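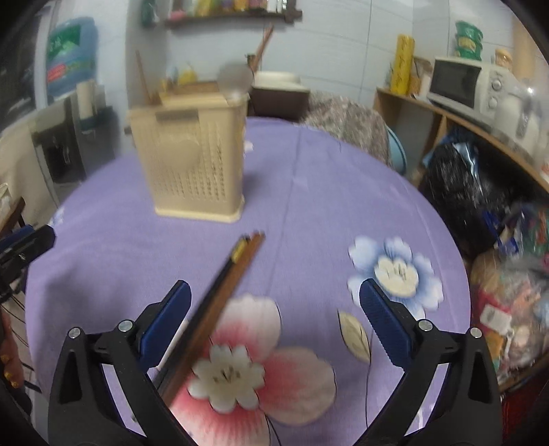 Chopstick Duty: a gallery from the Kneath collection

Posted January 13, 2018 by Ewan Dunstan

When I signed on with Drendero I was told I'd be teaching machines. I pictured a whiteboard. What I got was a target of 3,000 short recordings of cutlery being put away, and a pair of grippers to do it with.

The Kneath set is the household part of the job. You hold a gripper in each hand, squeeze when you want to grab something, and move things the way you'd like a robot arm to move them one day. The learning system gets the view from the grippers and the record of what the hands did, and works out the rest on its own time. We record in real homes, with whatever tablecloth the household owns, as a model raised on bare grey benches goes to pieces the first time it meets a flower.

We started chopsticks in December. I had eaten with them for years and considered myself qualified. My first 2 attempts were thrown out in review, one for dithering and the other for what the form calls "excessive correction".
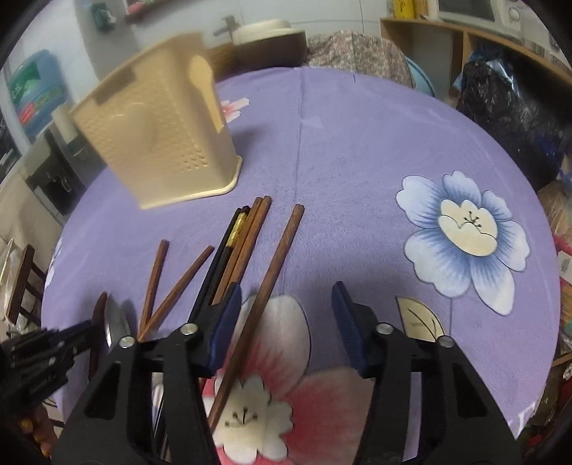
Chopsticks, holder, flowers. The tight bundles are the hard ones – two thin sticks lying together look a lot like one thick stick until you try to pick it up.

The rule at Elotbridge, where the recordings are checked, is that a fumble stays in if you recover from it. Drop a stick, pick it up, carry on, and that's a perfectly good example. Drop a stick, swear and start over, and it's a deletion. I've found this a useful standard for other parts of my life, mostly by failing it.

We also vary the layout between recordings. Sticks get scattered, bunched, crossed or turned about, and the holder gets shifted. After 5 in a row you develop a favourite arrangement, and that's your cue to stop using it. 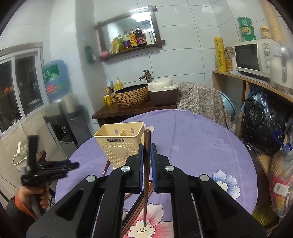 Senan Ó Dubhghaill wrote in to say that we should keep more of the slow ones. At Plikia they trimmed every pause out of their recordings to save space, and the arm they trained went at each object like it was late for a bus. Leave the hesitation in, he says, and label it if it bothers you.

It does bother me, a bit, as most of the hesitation is mine. I've stopped trimming all the same. Forks are next, then the teaspoons, and somebody has put "ladle (large)" on the list in capital letters.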